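Llevo tres mudanzas en siete años y en las tres he cometido el mismo error: guardar las cajas. Las guardo dobladas detrás de un armario, debajo de la cama, en el hueco absurdo que queda entre la lavadora y la pared. Mi pareja dice que vivimos en un almacén con cocina. Y yo, que normalmente le doy la razón en casi todo para poder cenar tranquila, en esto no cedo: una buena caja de cartón es un objeto magnífico y la tratamos fatal.

Ya sé que suena a manía (lo es). Pero dejadme que la defienda un rato.

La cosa empezó en serio en abril, cuando pedí una lámpara a una tienda que se llama Vaher. Una lámpara pequeña, de mesilla, de las que caben en un bolso. Me llegó en una caja donde podría haber dormido el perro de mi hermana, rellena de papel arrugado, con otra caja dentro, y dentro de esa caja una bolsa, y dentro de la bolsa otra bolsa. La bombilla venía aparte, en su propio paquete y con otro repartidor. Escribí a la tienda y me contestaron muy amables que «el formato de envío se asigna automáticamente». ¡Se asigna! Como el turno en la pescadería.

Desde entonces voy apuntando en una libreta todo lo que me parece mal resuelto de los paquetes que entran en casa, y también lo que me parece bien, que algo hay. Mi amiga Rukhsana Jatoi trabajó un tiempo en Castik, una empresa de reparto, y cuando le conté lo de la libreta se rio de mí durante medio café. Luego se puso seria y me dijo una cosa que no se me ha ido de la cabeza: que el cliente castiga la caja golpeada, aunque lo de dentro esté perfecto. Que la gente devolvía cafeteras impecables por una esquina abollada.

Y claro, ahí me vi retratada. Yo he puesto mala cara a un repartidor por una esquina. La he puesto, lo confieso, con el señor delante y sudando, en un cuarto piso sin ascensor.

Queremos que una cosa cruce medio continente y aterrice en el felpudo como si la acabaran de planchar. Si el embalaje tiene que llegar bonito, habrá que embalar el embalaje, y por ese camino acabamos en la lámpara de Vaher. A mí me parece que una caja que llega con roces y una pegatina torcida ha hecho su trabajo. Los golpes se los ha llevado ella, para eso estaba.

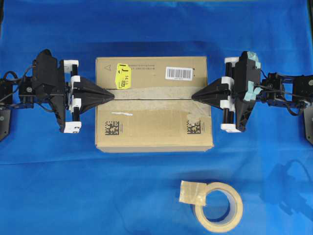
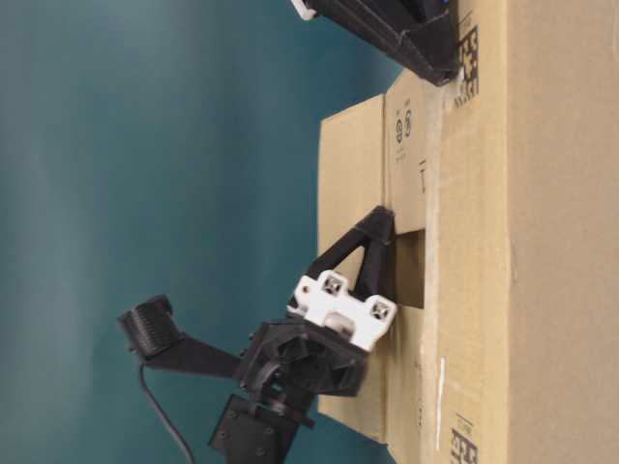 *Cartón marrón de toda la vida: en la primera, la caja cerrada con su cinta y su pegatina amarilla; en la segunda, una solapa abierta.*

Hay gente que me discute esto, y con argumentos. Yasir Paracha, que fue vecino mío y ahora tiene una tienda de cerámica, me decía el otro día que él no puede permitirse mi romanticismo. Manda tazas. Una taza rota le cuesta la taza, el envío, el segundo envío y una reseña de una estrella con foto. Así que mete relleno hasta que la caja no suena al agitarla, y si sobra, pues que sobre. Le pregunté si reutilizaba cajas y me dijo que al principio sí, hasta que una clienta se le quejó de que el regalo de boda había llegado en una caja usada. La taza, entera. El regalo, a tiempo. La queja, por la caja.

Lo entiendo, de verdad. No voy a pedirle a Yasir que arregle él solo la cultura del desempaquetado. Pero me da rabia, porque la caja de segunda mano tendría que ser lo normal y lo raro tendría que ser estrenar una cada vez. No le pedimos a una botella de butano que venga reluciente. No miramos si el cajón de la fruta tiene arañazos. ¿En qué momento decidimos que el cartón tenía que ser virgen?

Yo le echo parte de la culpa a los vídeos esos de gente abriendo cosas. Me los he tragado a docenas, que conste. Hay uno de una tal mochila Panalach que pasa de los 3.000 comentarios, y una buena parte habla de la caja: que si el cierre imantado, que si el interior impreso, que si «da pena tirarla». ¡Pues no la tires! Aunque luego intentas usarla para otra cosa y no sirve, porque es rígida, no se pliega y tiene la forma exacta de una mochila Panalach. Una caja marrón normal y corriente, en cambio, vale para libros, para jerséis, para llevar las plantas de tu madre en el maletero, para que el gato ignore la cama de 50 euros que le compraste.

Y la cinta, ay, la cinta. Tengo opiniones muy firmes sobre la cinta de embalar. Con una tira bien puesta sobre la junta, una caja que no lleve mucho peso aguanta de sobra. Lo que me saca de quicio son los paquetes momificados, con tantas vueltas que hay que entrar con cuchillo de cocina y acabas rajando el jersey que habías pedido. Además, una caja abierta a cuchilladas ya no se reutiliza. Si se abre limpiamente, se dobla y vive otra vida.

Mi madre, por cierto, hace esto mejor que todas las empresas juntas. Cuando me manda comida desde el pueblo usa siempre la misma caja, que fue de una batidora. La caja va y viene. Tiene mi dirección escrita encima de la suya, y la suya encima de otra mía más antigua, como un cuaderno de ida y vuelta. Ha llevado chorizos, facturas, un abrigo y una vez un jarrón envuelto en trapos que llegó sin un rasguño. Los trapos también había que devolverlos, eso sí. Me llamó para recordármelo.

En Sternilmont, donde vive ahora mi hermana, han puesto un estante en la biblioteca para dejar y coger cajas. Sin más: un estante. Ella me manda mensajes cuando encuentra una buena, que es una forma rarísima de decirse que os queréis pero a nosotras nos funciona. Me gustaría ver uno así en mi barrio, y me gustaría también que las tiendas preguntaran al pagar si te importa recibir el pedido en una caja ya usada. Una casilla, nada más. Yo la marcaría siempre, y sospecho que mucha gente también, aunque fuera por pereza de desmarcarla.

Mientras tanto, sigo con mi almacén detrás del armario. Ayer vino una compañera a pedirme una caja mediana para mandarle unos zapatos a su sobrina y pude ofrecerle cuatro modelos. Se llevó la de la lámpara, la de dentro. La grande me la quedo, que en otoño igual nos mudamos.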